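Vasilakis Laundry to reopen Grarelgate shop, wash-and-fold back first

Tuesday, June 30, 2020

GRARELGATE – The Vasilakis laundry on Arnodden Avenue opens its doors again this week after a long spring shut, with shorter hours, half the dryers roped off and a new price board that not everyone is going to like.

Owner Anneliese Kasten confirmed the date Monday night. Drop-off service first. Self-service washers a few days behind, once the plumber signs off on the back row. Dry cleaning later in the summer, no firm word yet.

"We'd have liked to do it all at once," Kasten said. "The back row had other ideas."

The back row being the older machines along the alley wall, where a pipe let go in January and took out a stretch of floor with it. Repairs were about to start when everything closed in the spring. Then the tile got held up. Then the tile came and it was the wrong tile. Kasten kept it anyway, it's green, regulars will notice.

For people on this side of town without a washer at home it's been a long haul. The nearest open laundromat has been the one over in Vilerby, two buses each way, and the second bus has been on a Saturday schedule for weeks. Raelene Prendergast, who rents above the hardware store, has been doing sheets in the bathtub.

"Towels are the worst. You can't wring a bath towel by hand, not properly," she said. "I had them over the shower rail for two days and they smelled like a pond."

She plans to be there opening morning. With all of it, she said.

Hours to start will be 7 a.m. to 3 p.m., closed Sundays. Last wash in at 1:45. Kasten said evening hours come back when she can staff them, and she is looking for one more person for the counter. Folding experience helps. Apply in person, or leave a note in the door slot.

Masks required inside. Six customers at a time in the self-service area once it opens, and people will be asked to wait outside or in their cars while loads run. The chairs are gone for now, so is the magazine rack. The soap machine stays but takes exact change only.

Prices. A regular wash goes up a quarter. Dryers stay put. Wash-and-fold is still charged by the pound, but the minimum order drops from 15 pounds to eight, something customers had asked for long before the shutdown. Comforters and sleeping bags are a flat rate, ask at the counter. Anything with feathers needs an extra day.

Drop-off bags will be tagged at the door and weighed in front of the customer. Dark items get washed seperately unless the ticket says otherwise. Kasten also asks people to empty pockets. Really empty them. Crayons, lip balm and tissues are the usual trouble, and there was one incident with a fountain pen that she would rather not go back over.

The shop is also sitting on unclaimed orders from before the closing. 831 tickets were still open in March, according to Kasten's records, and 581 of those have since been picked up by appointment. The rest are on the racks, bagged and labeled by ticket number. Shirts mostly. Two wedding dresses, a set of choir robes, a good deal of bedding. No storage charge through the end of summer. After that the shop will call each customer once more before giving anything away.

Lost your ticket? Bring ID and a description of what you left. Darcy Ellery will be handling the old orders from the side window on the alley, mornings only, and says color and brand are more use than the date.

"Everybody thinks it was the first week of March," Ellery said. "It wasn't all the first week of March."

Parking out front is still a mess with the water main work between Arnodden and Third. Two spaces by the side door are marked 15 minutes, and city crews have agreed to keep them clear during open hours. The lot behind the bakery can be used after 11, same as before.

Senan Buckley, who runs that bakery, said he's glad of it. A lot of his morning trade was people killing time during a spin cycle. He's putting the outside bench back and will open at 6:30 to match.

The city's small storefront fund covered part of the floor repair, up to the usual cap. Lachlan Ormsby, who handles the fund at city hall, said the paperwork cleared in early June and that other businesses on the avenue can still apply. Forms are on the table inside the main entrance, or by mail on request. Allow three weeks, he said, maybe more with the holiday.

Hand finishing for delicates and black items will be taken at the counter too, small batches, two-day turnaround. 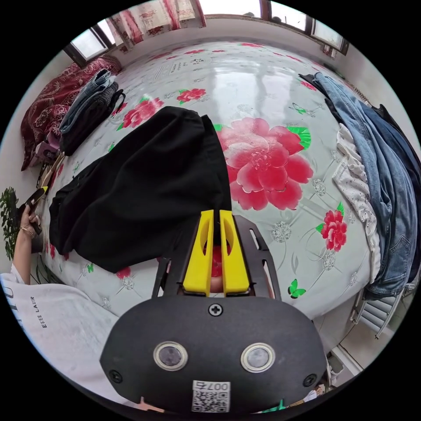
Alterations are on hold. Hems and zippers should be back by fall, and the shop will keep a list for anyone who wants a call. Kasten asked that people not leave garmets in the door slot in the meantime, notes only. The slot gets emptied every morning before seven.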